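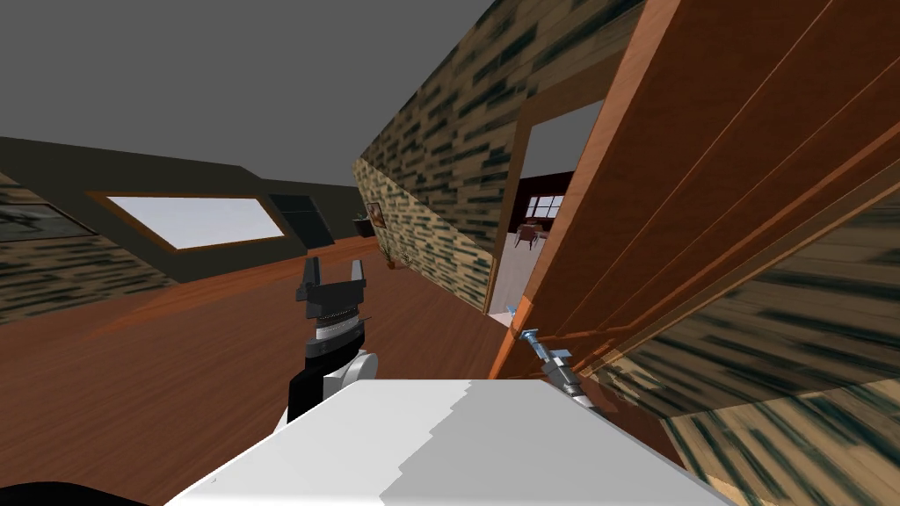
The Grolleo model at the door, both arms up.

Danica Babić had the late slot in the lab, and the late slot meant the slow computer. She loaded the house and waited for the wallpaper to come in.

The club had been working on the door since January. Their robot was called Grolleo, and so far it lived only in the simulator. The rules of the Gratwood Cup said a team had to send in a run where the robot went through a doorway and stopped at the table on the other side. The door had to be touched on the way. Last year's team had driven straight through the gap and been marked down for it.

"What's the limit?" asked Khoury from the next desk. He was supposed to be writing the report.

"3000 steps."

"And where did you get to?"

"975. Then it leaned on the door and stayed there."

She played the old run back. The right gripper came up to the edge of the door and pushed too hard. The left arm did nothing. She had never written anything for the left arm. It stood there with its fingers open because that was how the file had come.

"Tuck it in," Khoury said.

"I tried. It hits the body."

She opened the settings and lowered the force on the right arm to 12. Then she moved the start point back a little from the wall, so the robot wouldn't run over the plants when it turned. Plants cost points too. She saved it under a new name and pressed run.

The view from the robot's head was crooked, as usual. She tipped her own head to match it. Khoury came over with his chair and did the same.

The step counter went past 975.

"Did it touch?" he asked.

"It touched."

The wall slid by on the left. The table got bigger, and the chair beside it. At the chair the robot slowed down, turned a few degrees, and began to back up.

"Why is it doing that?"

"I don't know," Danica said. She wrote down the step number on the back of his report. "Don't close anything. I want to see where it goes."

It went back as far as the door and waited there, and she pulled her chair in and started reading the log from the top.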